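# The Arm Was the Easy Part

*What I learned from buying a robot on a small shop's budget*

The first quote I ever got for a robot arm was one page long, and I loved it. One page! There was a picture of the arm at the top, a number at the bottom, and a line in between that said "end effector not included." I read that line the way you read "batteries not included" on a toy, and figured I'd grab something at checkout.

I run a small workshop where we get robots to handle everyday soft stuff: bags, jackets, pencil cases, anything with a flap or a zipper. We're a tiny outfit, and our yearly equipment budget would make a car plant laugh. So when I was asked to write about how a small place plans for this kind of gear, I said yes right away and then spent an evening digging through old invoices with a bowl of cereal. It was an education. I'd forgotten half of what we bought, and I'm the one who signed for it.

## Start at the fingertips

If you're shopping for your first setup, you'll spend weeks comparing arms. Reach, payload, how quiet the joints are, whether the software will make you cry. I did all of that. I had a spreadsheet with colored tabs, and I was very proud of it.

Then I went to see Estrella Chávez, who had been through the whole thing two years ahead of me, and she asked what I wanted to pick up. I said bags, mostly. She asked which part of the bag. I had no answer to that, and she slid my spreadsheet back across the table.

She was right to. A finger that holds a box nicely can be hopeless with a zipper pull. The pull lies flat, or flips over, or hides under a strap, and the cloth around it gives way when you push on it. Everything you care about happens at the last inch of the machine, and on my beautiful spreadsheet that last inch had one row, marked "TBD."

So my first bit of advice is to write your shopping list backward. Put the object at the top. Write down the smallest part of it you need to touch and how much the stuff around it squashes. After that come fingers, then the gripper body, then the mount and the camera, and the arm goes at the bottom. We ended up with a cheaper arm than I'd planned, because once I looked at what a school bag weighs I could stop paying for muscle.

## What the money went on

We settled on a Prarkura gripper body. It came to $2,362 with the mounting plate, which was more than I'd penciled in and less than I'd feared after talking to people. The wrist camera bracket and its cable were another $381. I remember that one because the bracket was the sensible part and the cable was most of the price (a cable!). It has to bend with the wrist all day long, and the ordinary kind I had in a drawer lasted a week and a half before the picture started to flicker.

The fingers are where I got it wrong. I bought one set. I thought of them as part of the machine, like a steering wheel, when I should have been thinking about tires. They get scuffed and they pick up grime from whatever they press on, and every so often you want a different shape altogether. Molded ones from Bronico run us $170 a set, and I now order them well before we need them. Last February we ran out completely, and the whole setup sat there looking expensive while a box made its slow way across the country.

I keep a line in the budget for fingers now. It's the only line I never let anybody trim.

## Buy the boring things too

By "boring things" I mean whatever your robot is going to practice on. For soft goods it pays to have things that have lived a little. A brand-new bag straight out of the wrapper is stiff, the zipper runs like a dream, and you come away thinking you've built something wonderful. Then you try one that's been dragged around for a while, with puckered seams and fabric that folds any way it likes, and you're back at square one.

We buy used whenever we can. Thrift stores, yard sales, the back of my sister's closet. The spend is tiny next to everything else, but give it its own line anyway, or it'll come out of your pocket in dribs and drabs the way it came out of mine.

And think about where the work is going to happen. A rubber mat on a bench is lovely, and you should have one. But people put their bags down on tile, against walls, next to whatever else landed on the floor, and the job looks different down there. Plan for some floor time, which also means planning for a mount that can get down to it. Ours couldn't at first. Add a riser, a lower stand, and a long weekend to the bill.
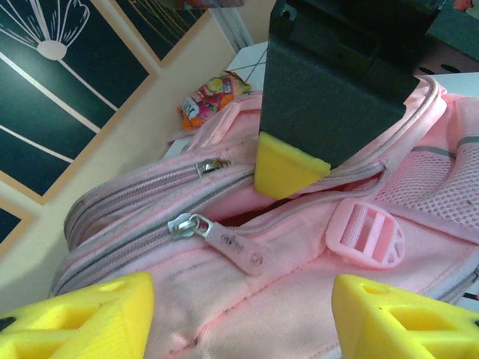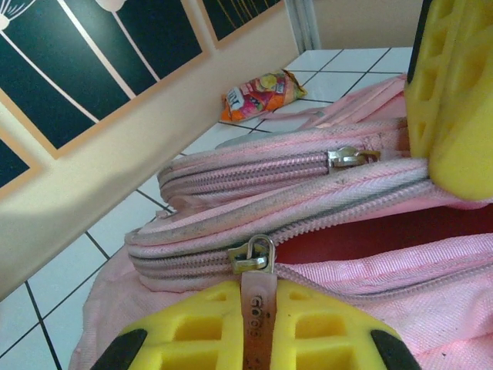 Yellow fingers at the pink backpack, with a little of the reddish inside showing where the zipper is open.

Ezequiel Ventura thinks I've got my priorities upside down, by the way. He read a draft of this and wrote back that a small shop should spend on spare time before it spends on spare parts. His point was that every new finger shape costs you days of fiddling, that those days never show up on an invoice, and that he'd pick one decent set and stick with it for a whole year, even if it was bad at a few things. He added that my $170 sets were the cheapest part of the habit.

I've been chewing on that ever since, and I think he's half right, darn it. When I added up our hours for one change of fingers (swap them, set the grip force again, check the camera still sees the tips, run the same old tasks to be sure nothing broke), the work cost far more than the plastic. I'd never put that in a budget. I do now, in a column called "fiddling," and it's a big column.

Where I still disagree is on sticking with one shape for a year. If you're doing one job over and over, sure. With bags we had a mesh pocket one week and a buckle the next, and a shape that was fine for the first was useless for the second. I'd sooner pay for the fiddling and know it's coming.

## Asking for the quote

A few things I say to suppliers now that I was too shy to say the first time around.

I ask for the price of the second set of everything. Meléndez, where we get our mounts, gave me a much better number once I asked for two, and I'd been buying them one at a time like groceries. I ask how long a replacement takes to arrive when it's *not* in stock, which is a different question from how fast they ship, and you can hear the pause on the phone when you ask it.

I ask for the drawing of the mounting face before I order. We once had a gripper and an arm that were both perfectly good and had bolt holes that would never meet. The adapter took longer to show up than either of them. If you've got a friend with a milling machine, bring them cookies.

I also ask about returns, in writing. Noemí Tlapale once got a full refund on a sensor because she had an email saying she could try it for 36 days, and the salesperson who'd promised it had since left. I think about that email a lot.

And I've stopped buying the software bundle on day one. Take the trial, run it on your own lumpy objects, and see whether you still want it when the trial's up. With Rilard we did, and paid for it gladly. There was another one I won't name that could do wonders with a cube.

## If you've only got enough for one thing

People ask me this at every meetup, usually while holding a paper plate. My answer changes, but lately it goes like this: get the modest arm, get the good gripper body, order the second set of fingers in the same email as the first, and keep some money back for the month after everything arrives. You will need it. Something will be too short, or too tall, or have the wrong plug on the end.

As for me, I'm pricing a second camera bracket this week. I've already asked about the cable.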